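Gunasix Hand Guide Kit
Teach an arm a task by moving it. Or drive it from across the room. Same box does both.

Sold by Kashyap Bench Automation
In stock – ships in two boxes
Page last updated August 14, 2021

Overview | What's in the box | Specs | Setup | FAQ | Returns

OVERVIEW

The Gunasix is an add-on for small bench arms. It clamps on behind the gripper, plugs into the controller, and gives you two ways to show the arm what you want done.

By hand: hold the grip ring, squeeze the lever, and the arm goes slack enough to push around. Move it through the job. Let go and it holds position.

By remote: pick up the Puvstead handset, stand or sit wherever you like within cable reach, and the gripper follows your wrist. Trigger opens and closes the fingers.

Either way you get a recording. Joint positions, gripper opening, wrist camera video if you have one fitted, all on one clock. Save it, play it back, trim it, or export a pile of them for training.

No code needed for recording and playback. You will want somebody who can write a bit of code if you plan to train on the exports.

WHO BUYS IT

Mostly people with one arm and a lot of different small jobs. School labs, test benches, packing cells that change over every few days. Also a fair number of research groups who need lots of demos from lots of different hands.

If your arm does the same move all day and the part is always in the same spot, you probably don't need this. Program the points and be done.

HAND OR REMOTE, WHICH ONE

Customers ask this more than anything else so a few notes.

Hand guiding is quicker to learn. Most new operators have a usable recording within 13 minutes of sitting down. You feel the weight of the arm, you feel when the fingers bump something. Good for reaching, lifting, placing, wiping, anything with one smooth path. The downside is your own arm. It gets in the camera view, it throws shadows, and if you are training from video the model sees your sleeve and then doesn't see it at run time.

Remote keeps you out of the picture. Slower at first, there's a knack to it, and depth is hard to judge through a screen. Look at the table directly when you can. After an afternoon most people are fine. For anything that ends up as training data we say go remote.

Plenty of customers use both. Hand guide for the rough path, then remote for the real set.
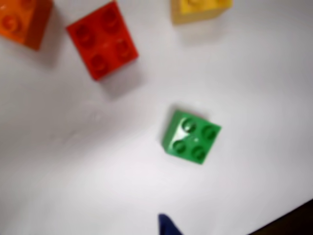
Start with something chunky. Big toy bricks, foam blocks, bottle caps if your fingers are narrow. A part with flat sides and a strong color forgives a sloppy approach and you can tell right away if the grip is square. Turn the parts between takes so they don't all line up with the table. If every demo starts with the brick facing the same way, the arm learns that one angle and misses the rest.

Then move on to your real part.

WRIST CAMERA TIPS

The kit does not include a camera but the bracket takes most small USB ones. Things that come up on support calls:

Blur. Nearly always the arm moving too fast for the exposure. Slow down near the part or add light. A little blur in a training set is ok, you'll have it at run time too.

Fingertip in view. You want at least the tip of one finger showing. It gives the model something to judge distance by. Tilt the bracket until you have it.

Glare. Shiny plastic under a bare bulb gives white spots. Put a diffuser on the lamp or bounce it off the wall.

Table. Plain and matte. Know where the edge is, because the camera will see past it once the wrist tilts, and whatever is on the floor ends up in your data.

Focus. Lock it. Autofocus hunts when the gripper closes.

WHAT'S IN THE BOX

Gunasix clamp unit with grip ring and lever
Puvstead handset, right or left hand (say which when ordering)
Handset cradle
Controller cable
Handset cable
Camera bracket and four screws
Stop button on its own lead
Hex keys
Asari software license, one seat
Printed quick start sheet

Not included: arm, gripper, camera, computer. We get asked.

SPECS

Clamp unit weight: 600 grams
Recording rate: 30 samples per second
Takes stored per project: 1,000
Modes: hand guide, remote, playback, step
Handset: six axis plus trigger, two thumb buttons
Power: from controller, no seperate supply
Computer link: USB
Export: plain table files plus video
Mounting: round flange, adapter plates sold separately

The clamp weight comes off your arm's payload. Check this before you order. On very small arms it leaves next to nothing for the gripper and the part, and we'd sooner tell you now than take it back.

THE ASARI SOFTWARE

One window. Camera on the left, take list on the right, big record button. Keyboard shortcuts for everything, and both thumb buttons on the handset can be set to start, stop, or toss a take. Get used to the toss button. A bad take you keep is worse than one you don't have.

Takes can be tagged good, bad or check later. You can type a note on each. Search works on notes.

Trim – drag the ends. Most people leave too much dead time at the start, and a model trained on that will sit there doing nothing before it moves. Trim it off.

Playback runs at full, half or quarter speed. First playback of any new take is forced to quarter. That can't be switched off, please stop asking.

Step mode goes through a take one point at a time so you can nudge a single pose. Handy when the whole take is fine except the grip is a hair too high.

New since November: batch export, left hand handset profile, and a fix for the take list jumping back to the top every time you deleted something.

SETUP

1. Power off the controller.
2. Fit the adapter plate, then the clamp unit. Lever faces away from the cable side.
3. Run the controller cable along the arm with slack at every joint. Swing each joint through its full travel by hand and watch the cable.
4. Plug in the stop button and put it where your free hand rests.
5. Power on. Light on the grip ring goes amber, then green.
6. Open Asari, choose your arm, enter the gripper weight. Get this number right. If it's off, the arm drifts up or sinks when you squeeze the lever.
7. Squeeze the lever and move the arm a few inches. Should feel even in all directions.
8. Dock the handset in its cradle and press Zero.
9. Record a short take, toss it, record another.

Zero the handset again any time the cradle gets moved. Most of the "my gripper is going sideways" emails are this.

SAFETY

Press the stop button on purpose before the first session so you know it works. Keep hair and lanyards clear of the joints. One person drives, and that person holds the stop. Don't hand guide and use the handset at the same time – the software locks one out but the person holding the ring doesn't know which.

The lever is a three position type. Let go, arm holds. Squeeze gently, arm moves free. Squeeze hard, arm holds. Takes a few tries to find the middle.

FAQ

Will it fit my arm?
If it has a round flange and the controller takes position commands over the network, probably. Send the model number and we'll check. The list on the adapter plate page is current.

How many demos do I need?
Depends on the job. Plain playback needs one good one. For training, start small, test, and then record more of whatever it gets wrong. More of the same easy case won't help much.

Can two people share a project?
Yes. Put the operator's name in the tag field. Different people move differently and you may want to sort by it later.

Does the handset push back?
No. It buzzes when the fingers meet resistance, if your gripper reports that. No force feedback in the arm sense.

Can I use it without a camera?
Yes for playback. For training on video, no, obviously.

Is there a wireless handset?
Not right now. We tried one and the lag bothered people.

Lefty handset, can I swap later?
Yes, unused and in the original box, you pay shipping one way.

Does it work on two arms at once?
Two kits, two license seats, one computer. Works fine for recording. Step mode only handles one arm at a time.

ORDERING AND SUPPORT

Use the quote form. Tell us the arm, the gripper, gripper weight, handset side, and what the job is. Job description can be one line. Schools, mention it on the form, the pricing is different.

Support is by email and goes to Manju Kashyap or whoever is on the bench. Attach the take file and the log, both are under Help > Save Report. A screenshot of the error by itself usally isn't enough to go on.

SPARES

Grip ring cover
Lever spring set
Handset trigger
Handset cable, standard and long
Camera bracket
Adapter plates
Stop button and lead

Spare parts ship in an envelope, no minimum order. Put your kit's serial number in the notes box so we send the right lever spring, there are two versions.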